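Moving and cleaning a round black marble table on a wood plank floor

Posted by Senyo Aryee
Residential Services, Tillia House

Our office is responsible for the shared sitting room on the ground floor of a residence. The room has a wood plank floor in mixed browns and grays, and a round black marble table with white veins. The table is to be moved to the other side of the room in June, when the wall and the black baseboard are repainted.

The inventory gives the weight of the table as 70 pounds. Two members of staff are available for the move. The previous supplier, Allico, has confirmed that the top is natural stone but was unable to say whether it had been sealed.

Guidance is requested on the following points. May the table be slid on blankets, or must it be lifted? Which cleaner is acceptable for the top? Residents leave books and small brass items on it, and we would like to know whether these present a risk to the surface.

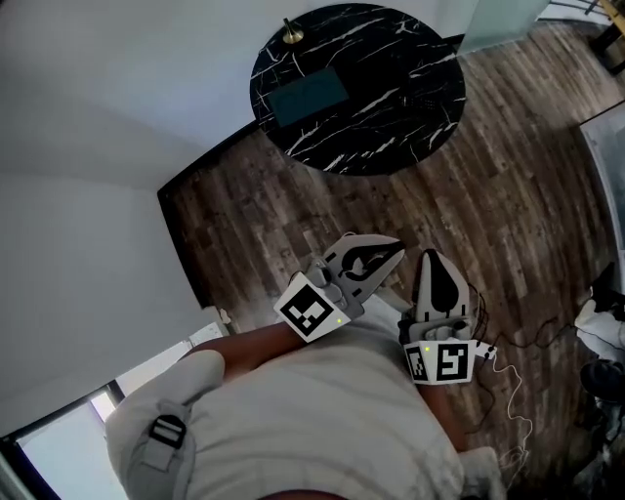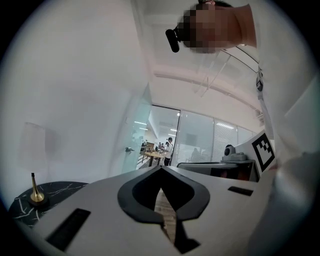 Wood floor and the round marble table in both views.

The finish on the floor is not recorded in our files. Any advice should therefore assume that it scratches easily.

Posted by Štefánia Oravec

The table should be lifted. Sliding on blankets is common practice, but grit caught under the cloth will mark the planks along the whole route. Please sweep and vacuum the route first, then clear the tabletop completely.

Before lifting, establish whether the top is fixed to the base. Many round tops are held by gravity or by small pads of adhesive, and a top of this kind may tip when the base is raised. If it is loose, move the two parts separately. The top should be carried on its edge, upright, and set down on folded blankets - never flat across two supports with the middle hanging.

For cleaning, use a soft cloth, warm water and a small amount of dish soap with a neutral pH. Vinegar, lemon and most bathroom sprays will etch marble, and on black stone the dull spots are very easy to see. To check for a sealer, place a few drops of water near the edge and wait 9 minutes. If the stone darkens, it is absorbing water and a stone sealer is advisable. Keep the table out of use for up to 12 hours after sealing, or longer if the label says so.

Books are harmless. Brass should have felt underneath, as a damp base can leave a green ring.

Posted by bennani_upkeep

Agree on lifting. Put felt pads under the base when it is in the new spot. We use the Fesov ones and replace them every year. Also move it before the painters come, not after.

Posted by Senyo Aryee

Thank you both. The water test will be carried out first, and the move has been entered for the morning before the painting begins.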